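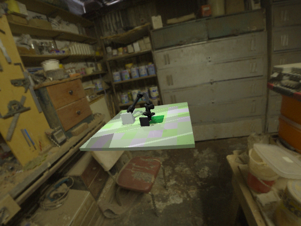

A flat tabletop in a cluttered workshop, with a worn red-seated chair below.

The Long Way to the Top of Nothing in Particular

Fadedell Hill is not in any guidebook. It climbs 272 feet out of the back of town, passes a water tank and a church sign, and comes down again on the other side next to a tire shop. I have ridden up it more often than I have called my mother, and I own the data to prove it.

The data is the trouble. For years I rode with a wristwatch and a vague sense of guilt. Then a cycling computer came into the house as a birthday present, and with it came segments, which are bits of road that strangers have drawn a line around and decided to race on forever. The one up the hill is called Fadedell Full Gas. The name was picked by someone much younger than me, or by someone my age having a bad year.

On my first timed attempt I came in 100th. I was thrilled. A hundredth place sounds like you were in a proper race, with a start line and a bib number and somebody handing out orange slices. I printed the page and put it on the fridge. A month later I was 104th, without having done anything at all except eat and sleep, and the printout began to look like an old election poster.

So I trained. I would like to say I trained wisely. What I did was ride up the hill every time I had a spare half hour, as hard as I could from the bottom, and then stand at the water tank seeing small lights. A cycling magazine (a rival of this one, so I won't help them) had told me that the secret was pacing. I agreed with every word of the article and then set off from the tire shop as though somebody had shouted my name.

The riding club I belong to, the Jernura Wheelers, takes a dim view of all this. The Wheelers were set up for touring, and the older members regard a hill as something that stands between two pieces of pie. They climb in a low gear, talking. They talk about knees, the price of inner tubes, and whether the bakery in Usia still does the cheese thing. I used to find it maddening. I would pull away from them at the church sign, grind to the top by myself, and then wait there for several minutes getting cold, which I suppose was my prize.

What changed was a flat battery. I turned up for the August ride to Usia, pressed the button on the computer, and got the little outline of an empty cell, followed by a dark screen. My first thought was to go home. I'm not proud of that. Forty miles of riding lay ahead, the weather was perfect, and I stood in a parking lot wondering whether there was any point in doing it if it wasn't going to be written down.

I went. For the first few miles I kept looking at the bars. There is a particular flick of the eyes you pick up, down and left, and it goes on working long after there's anything to see, like patting your pocket for a phone you've left on the kitchen counter. I had no idea how fast we were going. I had no idea what my heart was up to either, and it seemed to manage.

By Bouazza Creek I had stopped checking. The road there follows the water for a while, under sycamores, and I must have ridden it 40 times. I could have told you the gradient. I couldn't have told you there was a rope swing, or a mailbox shaped like a trout, or that the bridge hums when several bikes cross it together. The Wheelers knew about the hum. They line up for it. Apparently they've been doing it for years while I was up the road improving my average.

The bakery does still do the cheese thing. We had two each.

Coming home we went over Fadedell Hill from the wrong side, which has no segment on it because it's ugly and there's a stop light halfway. I rode it in the low gear, in the middle of the bunch, and got drawn into a long argument about mudguards. At the water tank I wasn't seeing lights. I could have gone on talking, and did.

I know how this sort of story is supposed to finish. The writer throws the gadget in a drawer and rides off into a sunset, cleansed. I charged mine that evening. I like the maps. I like the little graph that looks like a mountain range and turns out to be a trip to the pharmacy. And I like knowing how far I've gone, mostly for use against people who say I never leave the house.

But I've made some rules. The computer stays at home on club rides. On my own, it goes in the back pocket, where it can count whatever it wants without my help. And I'm allowed exactly 3 serious goes at Fadedell Full Gas each season, announced to my family in advance so that they can be out.

I used the first one in spring, with a tailwind I had been tracking for most of a week. I paced it, too, for almost the whole bottom third. I came in around 140th, behind a great many people with lightning bolts in their usernames and one whose profile picture is a basset hound.

The second is being saved for a day with more wind. In the meantime the Wheelers are off to Usia again, and I've been put in charge of remembering whose turn it is to pay.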